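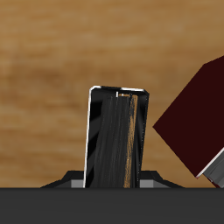 Selling your best healer to buy a boat is the stupidest thing anyone has ever done in Vornidov, according to a comment left under my last post. Fair enough! I did it anyway, and I'd do it again.

If you've not played, Vornidov is the one with the marshes and the endless ferry tolls. You hire a crew, you wander about, everyone gets swamp fever. My healer, Lindholm, was level 27 and ate more than the rest of the crew put together. The boat cost 805 crowns and I had 7. So off she went to the guild at Zusa, and I sailed away feeling like a monster.

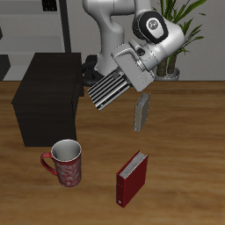 The guilt lasted until the first open water, because the sea map is lovely (and huge, and full of crabs). I stayed up far too late on Tuesday poking round the islands south of Drarnon, where there's a smuggler who'll buy absolutely anything. I had 144 jars of eel paste in the hold and he took the lot.

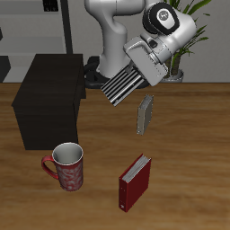 *Wooden tabletop, white robot arm.*

Swamp fever is still a problem, mind you. Half the crew are green and the cook has started talking to the anchor. I've got enough put by to hire Lindholm back, but the guild wants double and she's apparently "considering other offers". I'm going to try the smuggler first and see if he stocks medicine.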